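Laboratory Handout 4: Comparing Camera Mounts and Grippers on Soft Goods

Module leader: Izzati Rondonuwu. Bench supervision: Ostap Melnychuk.

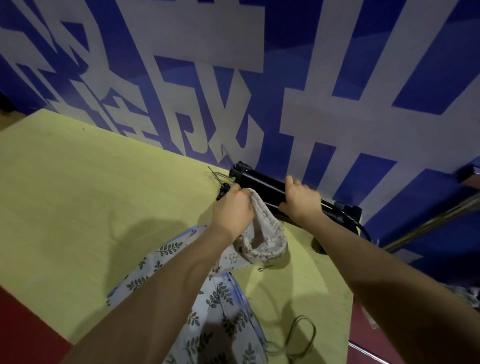
Fig. 1. Fitting a drawstring pouch by hand over the end of a black cylindrical device, seen from the head camera.

1. Purpose

The session compares two parallel grippers, the Soreo and the Perkico, on tasks in which a fabric part has to be opened, held and drawn over a rigid part. Manual work is used as the reference. Each group records the reference first and then repeats the task with both grippers on the Strand arm.

2. The reference task

In Fig. 1 the left hand grips the gathered mouth of the pouch while the right rests on the cylinder, with the thumb along its side. Two functions are therefore needed: a pinch on thin cloth and a steadying contact on the body. A single arm provides only one of them. For the single-arm trials the cylinder is held in the bench vice and the second function is taken out of the comparison. This must be stated in the report.

Note the folded cuff at the mouth. A fold presents several layers to the fingers, and a grip that closes on all of them will hold well but will not leave an opening. Record which layers were gripped, as well as whether the grip held.

3. Camera position

The head view follows the work closely but is blocked by the forearms when both hands reach forward. The wrist view avoids this and loses the far end of the part instead. Run each gripper with both views. Do not change the lens setting between runs.

4. Procedure

4.1 Home the arm and load the Plurska controller profile for the gripper in use.
4.2 Set the closing force to level 3. Leave the speed at the default.
4.3 Place the pouch with its mouth towards the cylinder.
4.4 Carry out 5 trials per gripper and per view.
4.5 Log the outcome as complete, partial or dropped. A pouch that catches on the end of the cylinder is partial.
4.6 Check the finger pads for loose thread before changing gripper.

5. Known difficulties

Printed cloth upsets the edge detector, which tends to report the pattern as a fold. Aleksi Laaksonen's threshold file reduces the fault on small prints and has little effect on large ones. Cables on the bench should be routed behind the part. The Perkico fingertips are narrower and mark thin cotton at force level 4 and above.

6. Report

One report per group, with the trial log attached. Give results for each gripper and view separately; pooled figures will not be marked. Background reading is on page 41 of the course reader.

Last updated: 2021-01-19
Shares: 3
Contact: Izzati Rondonuwu, module office | Back to top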